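Gorkden Open Day: Vanity Tidying Demonstration

Data card and visitor notes

Overview

This folder holds the images, session notes and task sheets from the open day at the Gorkden demonstration flat in March. The subject is household tidying by a robot arm on a bathroom vanity. Visitors came through in small groups, watched a run from the hallway and were free to ask questions between runs. The recordings were kept because the operators were using the same setup and task list they use on ordinary working sessions.

The card was written by Kosmas Theodorakopoulos, who ran the afternoon groups. Antigoni Theodorakopoulos ran the morning groups and maintains the task sheets. Please send corrections to either of them through the Gorkden office.

Contents

images/ holds 3865 stills at full size
sessions/ holds one text file per run, 80 files in total
tasks/ holds the task sheets in the wording the operators had in front of them
visitors/ holds written questions from the comment box, with names removed
CHANGES lists corrections made after the first release

Setting

The flat is a one-bedroom unit that Gorkden leases for demonstrations. The bathroom was chosen over the kitchen because the kitchen had already been shown at the previous open day and several visitors had asked about smaller rooms. The vanity has a speckled granite top, an undermount sink and a single-lever faucet. A mirror runs along the wall above it.

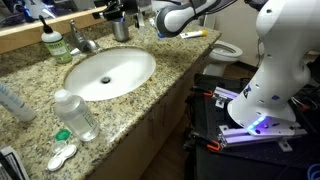
Groups were held to a size that could stand in the hallway without blocking the door. Anyone who wanted a closer look at the arm could step in once the operator had called a stop. A few people asked to try the controls themselves, and they were given a turn at the practice bench in the living room.

The counter was laid out before each group with ordinary toiletries. Layouts were changed between groups, and the same item can turn up in different spots from one session to the next. The session file gives the layout name. Hendriks and Wito are the two layout families, named after the streets on either side of the building.

Tasks

The task sheets are short. Each one names an item, a starting area and a finishing area. Operators were allowed to skip a task if the item had rolled somewhere awkward, and a skipped task is marked SKIP in the session file.

1. Tubes. Pick up a tube lying on the counter and move it to the area named on the sheet. The yellow tube near the front edge and the toothpaste tube farther right are both used. A squeezed tube doesn't sit the same way twice, so expect a wide range of grasps.

2. Small items. Pick up a cap, a small container or the flat clear packet near the right-hand wall. The packet was the item visitors asked about most, and Antigoni added a second sheet for it after the first group. 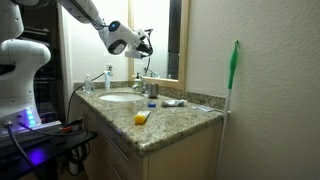 3. Contact lens items. Bring the white double-well case and the small lids together beside the solution bottle. The bottle itself isn't moved in this task.

4. Toothbrush. Start from the back of the counter, near the steel cup, with the brush lying down. The sheet accepts either end of the brush as the grasp point. It doesn't ask for the brush to be placed in the cup, although two visitors suggested it and the suggestion is in the visitors folder.

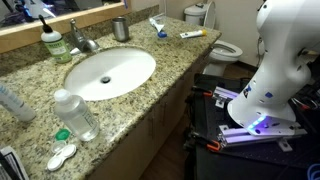 5. Free choice. A visitor names an item on the counter and the operator attempts it. The choice is written into the session file by hand, and spelling there is whatever the operator typed.

Visitor sessions

Of the 80 runs, 23 were free choice. The rest followed the sheets. Runs were started by the operator once the group was in place, and talking during a run was fine. There is no audio in the release.

The most common questions were about speed, about what happens when an item is dropped, and about whether the arm could wipe the counter. Wiping wasn't on the program. Dropped items are marked DROP in the session file with the task left open or repeated, at the operator's discretion.

Skoltent lent the comment box and the signage and had no part in the recordings.

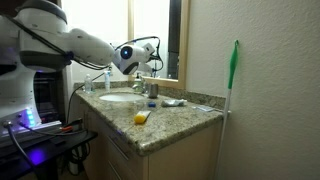

Known issues

The light changes a good deal over the day. Some morning images are washed out toward the window and haven't been colour corrected.

The mirror doubles up the gripper and some of the toiletries. If you are labelling items, label the real one only. The first release had reflections labelled in 100 images and these have been removed.

Labels on bottles are often only partly readable. The item names in the task sheets are the operators' own and shouldn't be taken as product names.

Not every still has a matching task. Images between runs were left in and carry the session number with no task number.

Use

The folder may be used for research and teaching. Please credit the Gorkden open day and include this card with any copy you pass along.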